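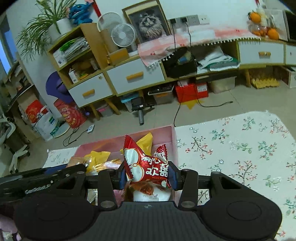
Single-Serve Snack Packaging in a Shared Kitchen
Project report, Introduction to Household Waste
Ho-yin Hsu

1. Background

Individually wrapped snacks are sold as a matter of convenience. Each piece stays fresh until it is opened, it can go in a pocket, and it can be shared without anyone putting a hand in the bag. The cost is extra material. A large bag of crackers has one wrapper. The same weight of crackers in single packets has a wrapper for every packet, and usually an outer bag as well.

Most of these small wrappers are made of plastic film, often with a thin metal layer and a printed layer bonded together. The layers keep out air and moisture but they are hard to separate afterward. The city of Dirkon does not take this kind of film in its curbside recycling, so a wrapper has to go in the trash even when it is clean.

I wanted to find out how much of the trash in a shared kitchen comes from single-serve packaging, and whether the people using the kitchen know where the wrappers are supposed to go. I picked the second floor kitchen at Silarstead Hall, where I live.

2. Method

The kitchen has a trash can and a recycling bin next to the sink. In March I sorted the contents of both over 2 weeks. I did the sorting in the evening, before the bags were taken down. Gloves were used each time and food scraps were scraped off before anything was weighed.

Items went into four groups: single-serve snack wrappers, other flexible packaging such as bread bags and frozen food bags, rigid packaging, and everything else. Drink bottles and cans were counted as rigid packaging. I weighed each group on a Futberg kitchen scale. The scale does not register very light items well, so wrappers were saved up in a bag and weighed together.

I also put a short paper survey on the kitchen table. It asked what kinds of snacks people bought, where they bought them, and which bin they would use for an empty wrapper. There was a space at the end for comments. I collected 23 completed surveys.

3. Results

By weight, snack wrappers were the smallest of the four groups. This was expected, since film weighs very little. By volume they looked like a much bigger share, especially in the trash can, where they did not pack down. I did not have a good way to measure volume and I am not giving a number for it.

The more useful result was from the recycling bin. Wrappers turned up in it every time I sorted. Many were pushed inside other items, such as an empty cereal box or a takeout container. On one evening I pulled out 49 of them, the highest number of the project. That was the evening after a study group had used the kitchen.

In the survey, 9 people said they would put an empty wrapper in recycling. The reasons they wrote down were mostly that it was plastic or that it looked like foil. A few people left the question blank.

For where they shopped, the most common answers were the campus store and Wu, the grocery two blocks from the hall. Several people said they bought single packets because the kitchen cabinets are shared and a large open bag goes stale or gets eaten by somebody else. One person wrote, "If I could lock my cabinet I would buy the big bag." Another said the small packets helped them eat less at one time.

4. Discussion

Before starting I assumed that people chose single packets without thinking about it. The comments suggest that a lot of them have a practical reason, and it has to do with storage. A campaign telling residents to buy larger bags would probably not change much unless they had somewhere to keep them.

The sorting mistake seems easier to fix. The label on the recycling bin says "plastic, metal, paper" with no pictures. Someone holding a shiny plastic wrapper could read that label and reasonably think it belongs there. A label that says "no wrappers or chip bags" would be clearer.

Lids might also matter. The trash can has a foot pedal that sticks, and the recycling bin is open. I noticed myself using the open bin when my hands were full.

5. Problems with the project

The project covered one kitchen on one floor. Residents knew I was sorting the trash, because I had posted a notice, and some may have been more careful than usual. Snacks eaten in bedrooms were missed completely. The study group evening also raised the wrapper count, and without it the results would have looked milder.

If I did this again I would include the bedroom trash from people who agreed to it, and I would change the bin label halfway through to compare before and after.

6. Recommendations

Replace the label on the recycling bin with one that names wrappers as trash.
Repair the pedal on the trash can.
Ask the hall office about clip-top containers for the shared cabinets, with a space to write a name.

A copy of the survey form and the weight sheets are attached at the back.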